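Kitchen and Counter Notes, 7 February 2025

Quick one this time, went to the Drulik open day and came home with two pages of scribbles. Robots on tables, mostly. Doors open, free coffee, 148 people signed in before lunch according to the sheet by the door. Half of what the demo people said works just as well in a kitchen so here goes, no particular order.

Clear first, wipe second. Oanh Tạ ran the table demos and she will not let anything start on a cluttered surface. Same at home. Everything off, all of it, then only put back what you're using. I've been wiping around the toaster for years.

Crumbs. Dry cloth before wet cloth. Wet first just makes paste.

Sun on the counter. One of the Clenum guys was going on about glare and clear plastic, how hard it is to pick out the edges of a bottle in bright light. Well, same for me with a wet glass at the sink at 8 in the morning. Blind half down while you wash up. Also spots streaks better from the side, crouch a bit.

Labels. Decant anything into a clear bottle and you WILL forget what it is. Masking tape, marker, name and the month you filled it. I have one that says November and nothing else. Don't do that.

Pump bottles: quarter turn to lock befor you move house or pack the car. If the pump sticks, run it under hot water, then 25 or so presses into the sink. Ok fine, 25. Then it's good.

Party cups. Stack no higher than you can lift one handed. Rinse, don't soak, they go cloudy. Anju Bajpai (came with me, has thrown more kids' parties than anyone I know) writes names on the outside near the bottom where thumbs dont rub it off.

Leave gaps. Biggest one of the day. Oanh kept on about this, things that touch get knocked. Reaching for the one behind is how you end up mopping. A hand's width between a drink and whatever stands next to it, more if there's kids.

Red cup, clear bottle, hardly a gap:

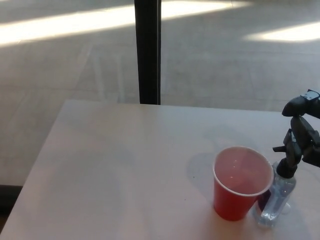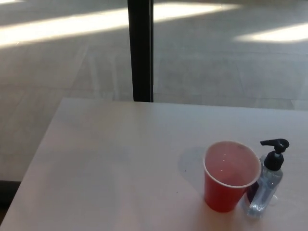 Grab tall things by the neck, from above, if there's a full cup close by. Come in from the side and your knuckles take the cup with them. Slow on the way up. Then move it sideways.

Spills on tile, blot and then warm water, no soap the first go. Soap leaves a film and the film grabs dirt.

Next open day is at the Prelton site, will go if parking is better. Still owe you the drawer liner thing, next time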